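Cube à trois étages

Le cube à trois étages, ou cube 3×3×3, est un casse-tête mécanique formé de petites pièces colorées qui pivotent autour d'un noyau central. Le Rubik's Cube en est la forme la plus répandue. Le jeu consiste à mélanger les couleurs, puis à rendre à chaque face une teinte unie.

Structure

Le noyau porte six centres, fixes les uns par rapport aux autres. Douze arêtes à deux couleurs et huit coins à trois couleurs complètent l'ensemble. La couleur d'un centre détermine celle de la face terminée.

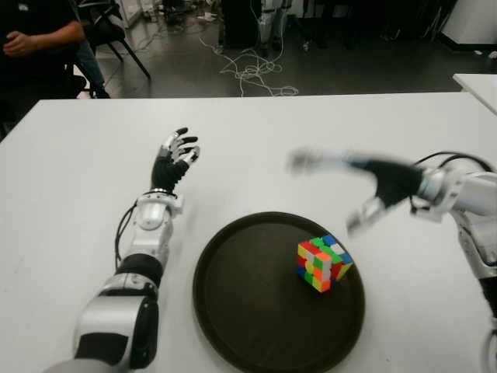
Une rotation se note par une lettre, suivie d'une apostrophe lorsqu'elle se fait dans le sens inverse des aiguilles d'une montre. Les méthodes pour débutants procèdent étage par étage : croix, premiers coins, arêtes du milieu, puis dernière couche.

Fabrication

Les premiers modèles étaient recouverts d'autocollants, qui se décollaient à l'usage. Les versions sans autocollants (stickerless) emploient un plastique teinté dans la masse. Leurs bords sont souvent arrondis pour limiter les accrochages.

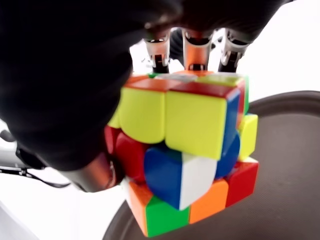

La tension des vis ou des ressorts règle la souplesse des rotations. Trop lâche, le cube peut se démonter en cours de partie ; trop serré, il fatigue les doigts. Certains joueurs ajoutent un lubrifiant à base de silicone.

Collections

Le fonds Soylu, constitué à Villuren par Orhun Tatlı, comprend jusqu'à 494 casse-tête, dont 111 cubes à trois étages. Recep Akgül en a dressé le catalogue, publié par Umness.

Voir aussi : Cube de poche, Casse-tête mécanique, Notation des rotations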